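How to Read a Condo Association's Paperwork Before You Make an Offer

If you've found a condo you love, congratulations! The next part is less fun than walking through kitchens, but I promise it gets interesting once you know what you're looking for. A condo comes with a whole little government attached to it, and the papers tell you how that government behaves when the roof leaks.

I've done this for two purchases of my own and helped a good many friends through theirs, so what follows is the order I use now. Set aside an evening, get a highlighter, and put the coffee on.

Step 1. Ask for everything at once

Send one email to the listing agent and ask for the declaration, the bylaws, the rules and regulations, the current budget, the most recent reserve study, the master insurance certificate, and the last two years of meeting minutes. Ask for the seller's latest dues statement too. You may be told that some of these come only after an accepted offer. That's common, and the rules on timing differ from state to state, so check what your state requires and make sure your contract gives you a review period long enough to read it all.

When I bought at Hileck, the package ran to 527 pages. I nearly cried. Then I found out that most of it was survey drawings and old amendments, and the parts I needed fit in one folder.

Step 2. Start with the minutes

Everybody starts with the declaration and falls asleep. Start with the minutes! They're short, they're recent, and they're full of real people complaining about real things. Read from oldest to newest and highlight any word that comes up more than once: elevator, drainage, balcony, lawsuit, parking.

At Fothergill, the word was "membrane." It showed up in June as a question from an owner on the top floor, and a few meetings later the board was collecting bids. A buyer who read only the budget would have missed it completely.

Step 3. Put the budget next to the reserve study

The budget shows what the association plans to spend this year. The reserve study lists the big shared items (roof, paving, boilers, siding), guesses how long each will last, and says how much should be set aside. You want to see these two documents agree with each other.

Look for the percent funded figure. At Dutodcombe it was 66 percent, and my friend Kieran Rudd wanted to know if that was good or bad. It depends on what's coming due. A building with a new roof can be comfortable at a level that would worry me in a building where the roof, the windows and the boiler are all near the end of their lives. 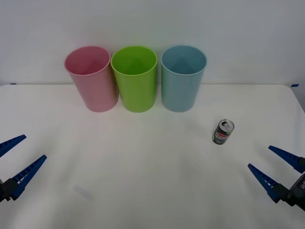 Then check that the yearly contribution recommended in the study is the one in the budget. If the board is putting in less, write down the difference and ask why. Sometimes there's a good answer, like a loan that was just paid off. Sometimes the answer is that dues haven't gone up in ages and everyone likes it that way, and you can guess who pays for that later.

Step 4. Look up special assessments

Search the minutes and the dues statement for the word "assessment." Find out:

Whether one is in effect now
How much is left to pay on this unit
Whether the seller will pay it off at closing
Whether another has been discussed

Get the answers in writing. This is a very normal thing to negotiate, so don't be shy about it.

Step 5. Read the rules against your own life

This is my favorite part. Forget the ideal owner and think about a regular week at your place. Do you have a big dog? A motorcycle? A kid learning the drums? Do you want to rent the unit out for a year if your job moves? At Stostbridge the rental cap was 19 units and there was already a waiting list, so a couple I know who needed that flexibility kept looking and found a place they like even better.

Step 6. Compare the insurance

Send the master policy certificate to your own insurance agent and ask what it leaves for you to cover. Ask about the deductible as well, and whether owners can be billed for a share of it after a claim.

Once you've finished, type up your leftover questions on a single page and send them to the association manager through your agent. Keep the replies in the same folder as the minutes.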